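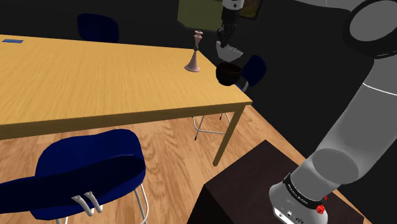

The last card room in Skokadton

On the second floor above the Boersma hardware shop, the cards are still dealt by hand. The room opens at six, and by half past it is usually difficult to find a chair. I came there first in September, with a notebook and 27 dollars, and I lost the dollars before I had written one full page.

Skokadton was once a town with many card rooms. When the harbour was busy, the men who unloaded the boats played every night, and the older players can still name each place and tell you who cheated in it. Then came the casino at Taltness, with its free parking and its buffet, and the small rooms closed one after the other. Only this one has stayed.

Kamrul Khondokar has run it for 16 years. He does not play himself during opening hours. He sits near the door, he sells the chips, and he knows which players should not be seated beside each other. The biggest game he allows has a buy-in of 400 dollars, and on most nights the stakes are much lower than this.

"If a man loses his rent here, I will meet him the next morning at the bakery," he told me. "At the casino they do not have this problem."

The licence is his main worry at the moment. Under the new rules of the province, a room of this size must keep an electronic record of every game, and the inspector has to be able to read it at any hour.

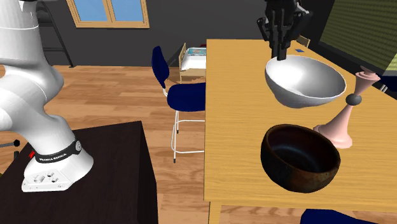 For this purpose most of the small operators have chosen a program called Pundex, and Khondokar has paid for it too, although he keeps his paper book beside the computer and trusts the book more. Twice in the first month the two did not agree. Both times, he says, the book was right.

The yearly fee has also gone up. To cover it he raised the price of a seat from nine dollars to 11, and he expected complaints. There were some. One player, a retired welder, stayed away for two weeks as a protest and then returned to his usual place without a word.

What keeps the people coming is not so easy to explain. The coffee is weak and the stairs are steep. The casino has better tables, and it has a bus. But at Taltness the dealer changes every half hour, and a regular here may have played against the same faces since his children were small. During a slow hand they talk about knees, grandchildren and the price of diesel, and then somebody raises and the talking stops.

I asked several of them whether the room could survive another increase of the fee.
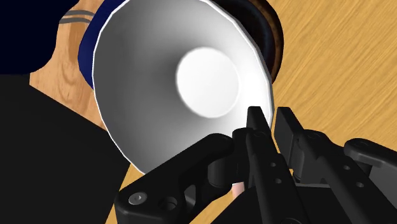 It could, according to one woman at the low table, but only if the younger ones learn to sit still for a whole evening. She had folded nine hands in a row while we spoke, and she did not seem to mind it. Her nephew plays on his telephone, she added, and he has never in his life seen the face of a person who is bluffing him.

Khondokar has his own plan for the younger ones. From the new year he wants to open one hour earlier and teach beginners without money on the table. The hearing for his licence comes before that. He has bought a new jacket for it, grey, and it hangs on the hook behind his chair, still with the label on the sleeve.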